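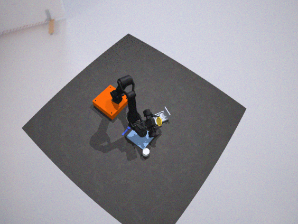
*The practice cell in simulation: one arm on its orange base plate, one mat, and the small parts it has to tidy.*

# Bench arm purchase: questions we keep getting

Last updated 2019-10-28. Kept by Joanne Treloar, purchasing. If your question isn't in here, write to me before you write to the vendor. Vendors are fast and friendly and will have you in a demo by lunchtime.

## Why is there a simulated arm and no real one?

The simulated one was free, apart from Houda Salem's evenings. We agreed in the spring that we'd lay out the bench on a screen first and spend money second, a sequence this company has not always followed. Those of you who remember the labeling machine will know what I mean. It is still in the hallway.

## What is it supposed to do?

Small-parts tidying at the kitting bench. Little items come to the bench in no special order and somebody has to put them where they belong. The rendered version has a light blue pad right under the gripper, a little white cylinder, a see-through tray with a yellow disc leaning on it, and a few other bits. Our real parts are duller, but they are close to the same size, and Houda says that's what counts at this stage.

## Is that all the reach it gets?

Look at how much bare mat there is. Several people have asked whether we're paying for floor space we don't need, and it's a fair question. We kept the mat big in the model so we could move the base without redoing everything else. The real bench will be smaller. Please stop measuring the mat on your monitors with a ruler.

## What's the budget?

Two arms, two grippers, one spare gripper, mounting plates, a guard, and training for the people who'll work next to it. The ceiling Bernadette Gilmartin signed off on covers all of that as long as we don't add a third arm. Every meeting adds a third arm. I take it back out when I type up the notes.

## Which quotes do we have?

| Vendor | Status | My note |
|---|---|---|
| Dulov | Quote in, complete | Dearest arm, cheapest spares |
| Ninley | Quote in, no training listed | Asked twice |
| Nnaji | Quote in, expires in December | Wants a deposit up front |
| Varon | Brochure | A brochure is not a quote |

## Why not just take the cheapest one?

Ninley is the cheapest until you add the things you need in order to turn it on. The controller cable is extra. The mounting plate is extra. I asked what the arm comes with and was told "the arm."

## Do we really need the mounting plate?

Yes. The plate has to be bolted to something that doesn't wobble, and two of our three benches wobble. Ffion Bellis has put in a work order for a new top on the third, which doesn't wobble but has a burn in it. Measure the hole spacing against the plate we order, please, and not against the one in the rendering.

## What costs do people forget?

My list so far, in the order I forgot them:

- Freight. Dulov ships from far away and the crate alone gets its own line.
- Fingers. The gripper's finger pieces wear out. I've budgeted 60 pairs for the first year, going by Houda's figure.
- Lighting over the bench.
- Bins and trays. We need 134 of one kind, and they have to match each other, so no rummaging in the stockroom.
- Tegwen Bevan's time, which has been treated as free since she started here. It's in the plan now.

## How much training does each person get?

Tegwen has asked for 60 hours across the team before the first arm goes live. Bernadette asked if some of that could happen "on the job." Tegwen asked which job. We're keeping the hours.

## The simulation already works, so why the pilot?

It shows that the layout fits and that the arm can get down to the parts without folding itself into a knot. Fine. It knows nothing about our humidity, our tape residue, or Bay 2, where the floor slopes. The pilot is 400 kits on one arm at the real bench, with a person next to it keeping a tally of what got dropped. The second arm is not ordered until I've seen the tally.

## Can we lease?

Dulov and Nnaji both offer it. Over three years, leasing costs more than buying. Over one year it costs less, and you get to send the thing back. I lean toward leasing the first and buying the second. Bernadette leans toward buying both and getting a discount. We've agreed to lean until the Nnaji quote is about to run out.

## Who loses their job?

No one. The kitting bench has been one person short for as long as I've worked here, and the plan is for the arm to be that person. This is in writing, in the approval form, second page, and I put it there myself.

## Can I name it?

Asset tags are issued by Facilities and are eight characters long. You're welcome to submit something that fits.

## When do we decide?

December, before the Nnaji quote expires. Before then I need:

- Ninley's training price, or a plain statement that there isn't any
- an actual number from Varon
- Ffion's new bench top, installed and leaned on
- Houda's layout with the base moved closer to the tray side, so we can see if a smaller bench will do

## Where do I send a complaint about this page?

Same address as everything else. Put "arm" in the subject line so it gets filed with the other ones.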